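Zosten Fruit Box: Questions We Get

When does my box arrive?
Between 7 a.m. and noon. If you're out, we leave it by the door, on the shady side if your door has one.

Do I have to put the fruit in the fridge?
Most of it, no. Pears and oranges can sit on the table until they're ready. Apples stay crisper in the fridge, but we know they'll end up on the table too.

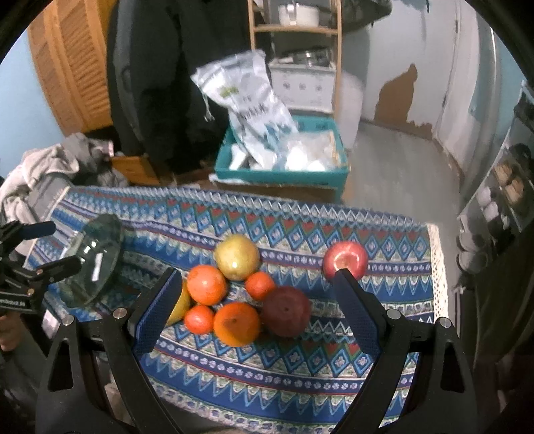
Ballex, December

The winter box leans hard on citrus. Expect oranges in more than one size, small mandarins, a pear or 2, and a red apple that prefers its own company. A patterned tablecloth is not included, though we get asked.

Why keep the apple away from the rest?
Apples give off a gas that hurries their neighbors along. If you want the pear ripe by dinner tomorrow, move them closer and let them talk.

How do I know when a pear is ready?
Press near the stem. If it gives a little, eat it. If it gives a lot, make a crumble and tell people that was the plan.

Do I need a special bowl?
No. Wide and shallow is best, so the bottom layer isn't carrying everyone else. Glass is fine.

My mandarins are tiny. Is that a mistake?
No, that's the size they come in. Complaints about this have reached 70 and the mandarins have not responded.

Can I skip a box?
Yes, up to 30 days at a time. Change it on your account page before 6 p.m. the night before delivery.

Do you deliver to Cenow?
Starting next month, on the Heydari route.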